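Questions I get asked about small-space tidying

I've been writing up my attempts to keep a small flat in Stollden under control for a good while now, and the same questions keep landing in my inbox, so I've put my answers in one place. I'm not a professional, I just really like a tidy shelf!

Where do I start if the whole room is a mess?
With one surface. Pick the table, or the top of the chest of drawers, and leave the rest alone until it's done. I used to pull everything out on to the bed and then have nowhere to sleep at eleven at night, and I can't recommend it.

Do I need to buy lots of boxes first?
Please don't. I once spent ages in the Kaplan shop at Stikthorpe filling a trolley with matching tubs, and half of them didn't fit my shelves (I still have the lids somewhere). Sort first, measure the shelf, then buy.

Can I use a shoe rack for things that aren't shoes?
Yes, and I do. A little slatted wooden one is handy for post, library books, the stapler, all those bits that wander about. Small things drop through slats, mind you, so lay something flat across the top if you're keeping pens or clips up there.

Basket or drawer for cloth?
Basket, if it's stuff you grab a lot. Scarves, tea towels, cushion covers, that odd length of fabric you're going to sew into something one day. I like plastic mesh ones as I can see what's in them and they wipe clean. Fold things even if they're going in a heap, they take up far less room.

What do you do with cables?
My favourite question! Coil each one on its own and give it its own section in a divided tray. Put the ones you use every day at the front and the mystery ones at the back. If a mystery cable is still there in December, it goes to the recycling point.
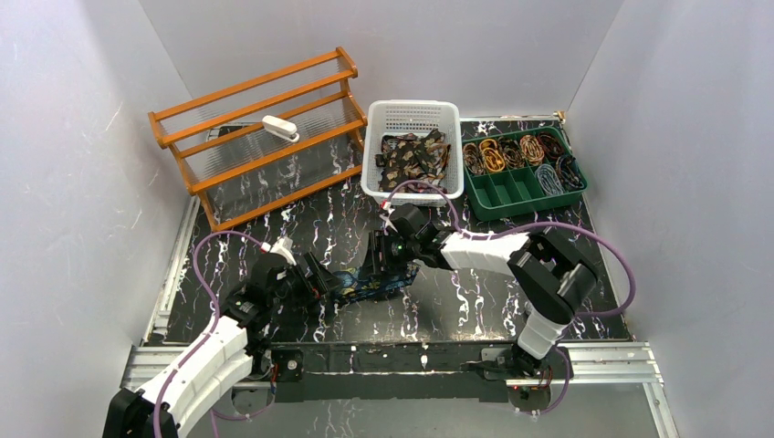
I'd also leave a section or two free if you can. Something new always turns up with a cable of its own, and if every slot is taken it'll end up in the kitchen drawer with the takeaway menus.

How do I stop it all creeping back?
I do ten minutes before bed with the radio on. Anything out of place goes home, and anything without a home goes in the basket by the door till the weekend.

Do you sell the Lukwood labels you mentioned?
No, sorry, I only bought a pack. Masking tape and a felt tip do the job just as well.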